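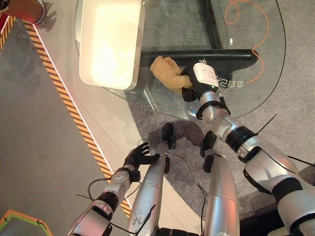
How many demonstrations does it take before a two-armed robot can reliably put a soft toy in a tray? Fewer than we planned for, as long as the toy doesn't start in the same place every time.

I'm going to go through the result in this thread because a few people asked after the Planik workshop and I gave them a rushed answer.

The task is simple to state. A toy lies on a table, a tray sits on the same table, and the robot has to grasp the toy, lift it and set it down in the tray. Only one arm does the grasping. The other arm has to stay clear of the table and not hit anything.

We used a glass table on purpose. Clear surfaces are hard for depth sensing, and you get the floor, the legs and whatever else is under there mixed in with the thing you want to pick up. An opaque table would have given us nicer numbers.

Training data was 1,387 demonstrations, all teleoperated, all from the head view plus joint positions. We threw out the ones where the operator dropped the toy and gave up. We kept the ones where they dropped it and recovered.

That last choice mattered more than the model did. I'll come back to it.

Search posts, people, tags Search

Method. We trained the same policy on two versions of the data. Version A: toy placed at one of 6 marked start points. Version B: toy placed anywhere the arm could reach, at any angle, by a person told not to think about it too much.

Same number of demos in each version, same training schedule, same random seeds. The policy predicts a short chunk of motion, executes part of it, then looks again. Nothing new there. Orsolya Farkas wrote the training code and it is close to what our group used in November.

Evaluation was 138 trials per policy. Start positions were drawn before either policy was trained, and neither had seen them. The person resetting the table didn't know which policy was running. A trial counted as a success only if the toy ended up entirely inside the rim of the tray and the gripper had let go.

Version B won. Version A did well when the toy landed near one of its start points and fell apart between them. It would close the fingers where the toy would have been at the nearest marked point, then carry nothing over to the tray and open them again.

Version B missed too, but its misses looked different. It would touch the toy, push it a little, back off and try again. Most of those second tries worked.

So, the recoveries. We retrained version B with every recovery demo removed and topped the set back up with clean ones so the size matched. Success on the first grasp barely changed. Success on the second grasp dropped by nearly half. The policy had learned to retry from watching people retry.

I had expected the clean data to help, and I argued for it at the planning meeting. Orsolya argued the other way and she was right.

Things that went wrong. The toy is fuzzy and light, and if the fingers come down at the wrong angle it rolls. When it lies against the black bar of the table frame, the gripper has less room and the operators themselves had trouble. Those starts are overrepresented in the failures for every policy we tried.

Light was the other problem. The white tray washes out in the head camera when the light is strong. We tried a fixed exposure for a day and it made the dark gripper fingers harder to make out, so we went back to auto. I would like a better answer than that.

What we didn't test: other tables, other robots, hard objects, more than one toy at a time. Please don't quote this as a general result on manipulation. It's one task on one robot with one kind of gripper.

Someone at Wendwood asked if the glass hurt us. We ran a small check with paper laid over the glass. Both policies got slightly worse, which I read as the policies being used to what they were trained on. I wouldn't read anything about glass into it.

Someone else asked about cost. Varied placement took our operators a bit longer per demo at first. By the second week the difference was gone. Skipping the marked points also meant no one had to line the toy up, and they liked that.

We compared notes with the Primarix people, who collect in a similar way but with a fixed camera beside the table. They saw the same gap between marked and free placement. Theirs was smaller. My guess is the head view moves more, so there is more for the policy to get confused by when the starts are narrow. That's a guess.

If you're setting up something like this, my suggestions are to vary the start pose from the first day, keep the recoveries, and draw your test positions before you train. We did the third one only because an earlier study of ours, internal name Erdős, had to be thrown out for not doing it.

Write-up is in progress. The trial log will go out with it, failures included, with a column for where the toy was lying at the start.

Posted 5 March 2022. Next up is the same comparison with the left arm doing the grasping.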